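The arms at Urnville, one year on

Updated August 17, 2018

I promised the people at the Hillum shop that I'd put something up about the arms, and then May came and went and the summer hire returns landed on us all at once, so it's going up now. If you don't know us, Ernis hires out music equipment to schools, bands and the odd wedding party. Stands, metronomes, folders of parts, all the bits that players forget they need until the night before. It goes out from our unit in Urnville and it all comes back there too, usually in the wrong box.

I've been on the returns bench for 13 years. For most of that time the job was the same every morning - open a crate, sort what's in it, put the music back in order, wipe things down, fold things up, tick the sheet. A school concert can send back 50 stands in one go, and by the end of a batch like that your thumbs know all about it. I liked it, mind you. You get the radio, you get a chat, and you find some lovely pencil notes in the margins of the second clarinet part (my favourite is still "WAKE UP" in capitals, underlined twice).

Then Hafþórsson, the firm that looks after our stockroom system, asked whether we'd like to try robot arms on part of the bench work. We had a meeting in the canteen with very good biscuits and a lot of folded arms of our own. Panagiotis Antoniadis asked straight out whose hours were going. The answer was that no hours were going, and that it would be in writing before anything was plugged in. It was, and it's still pinned up by the kettle.

What I hadn't expected was how much of my day would turn into laying things out. You put the pieces on the table, you let the arms have their go, you write down what they managed and what they didn't, and then you lay it all out again a bit differently. I'd never once thought about how I pick up a sheet of paper before. Now I could bore you about it for an hour! Paper lying flat is a pig of a thing to lift if you haven't got fingernails.

Anyway, you came for a picture.

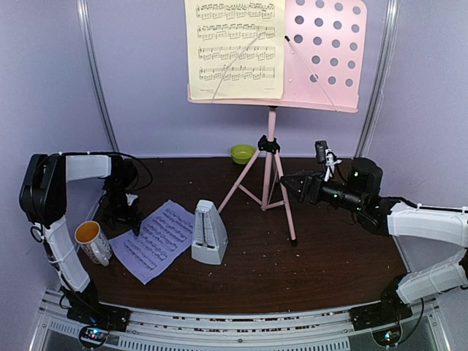
Pink stand up with its page on, metronome next to it, a loose sheet and a mug over on the left, an arm at each side. I do like that pink.

Stamatia Tzanetos wrote in after I'd shown a draft of this round the Hillum shop, and she said I could put her bit in. She wanted to know whether I was making it sound too cosy. Her worry wasn't the hours, she said, it was the knack. At Hillum they take on a school leaver every year, and that person learns the stock by handling it, getting it wrong and being shown again. If the simple handling goes to a machine, where does the new starter begin? She also said that she's all for anything that saves her wrists, and could she please have the first one going.

I've chewed on that a good deal, and I think she's right to ask. Our newest starter learned the bench the old way for the first few weeks and only then moved over to the arms, and I'd want to keep it like that. You can't tell that a clamp is going if you've never done one up yourself. We had 800 items through returns in our busiest stretch this year, and the arms did a small slice of it. The rest was us, same as ever.

Some things have changed for the better, I'll say that. We swap over every 30 minutes now, one person on setting up and one on the crates, and my shoulders are grateful. We've also got a proper say in how the bench is arranged, where before it was just wherever the last person had shoved it. Panagiotis has turned out to be the one everybody fetches when an arm stops and sulks, and he's had a pay rise for it, a fair bit later than he should have had one.

Other things I'm less keen on. There's more writing down. The bench is quieter to talk across, too, with one of you always watching the table, and I miss the daft conversations. And a fault can hold up a whole crate while you wait on the phone to Hafþórsson, when in the old days you'd have just carried on by hand. We've asked for a rule that we're allowed to do exactly that after a set wait, and we're still arguing over how long the wait should be.

I'll add more pictures when the autumn hires start going out. If you work at Hillum and want to come over and try a morning on the bench, put your name on the list by the post trays and I'll sort you a lift.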